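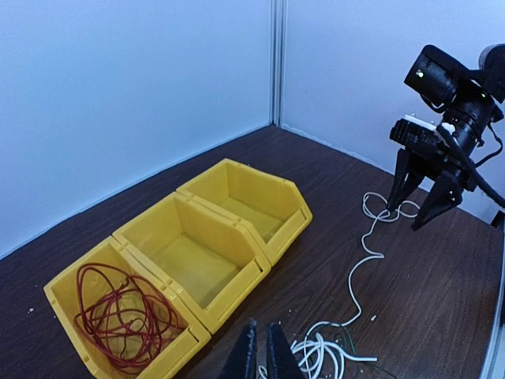
Figure 1. Cable sorting station with three yellow bins. Red wire is in the nearest bin; white cable is still on the table.

4. Can it tidy a workbench?

Our second task was putting loose cables into bins, a chore every repair shop has. We ran 233 trials in January with the Riltetti controller. A trial passed if one cable ended up fully inside its bin within 200 seconds.

Stiff wire was easier than soft cord. Piles were the worst case, as the gripper often pulled up 2 cables together. Thin dark wire was hard to find against the brown wood grain.

We would not leave this job to the arms yet. Results by cable type are in Table 3.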